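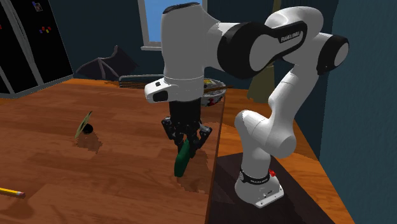 Skellevach Completes Umov Water Meter Replacement

Category: Company News / Utilities

January 2023 — Skellevach has finished replacing residential water meters in the Umov service area. The work covered 3,181 connections and 287 shutoff valves. New meters transmit one reading per day and have a rated battery life of 25 months.

"Billing moves to metered readings in June," said Chibuzor Mohammed, network manager. "Estimated bills end on the same date."

Another 608 connections in Etside are scheduled next. Customers there will receive written notice before work starts.

Media contact: Jenő Borbély, Skellevach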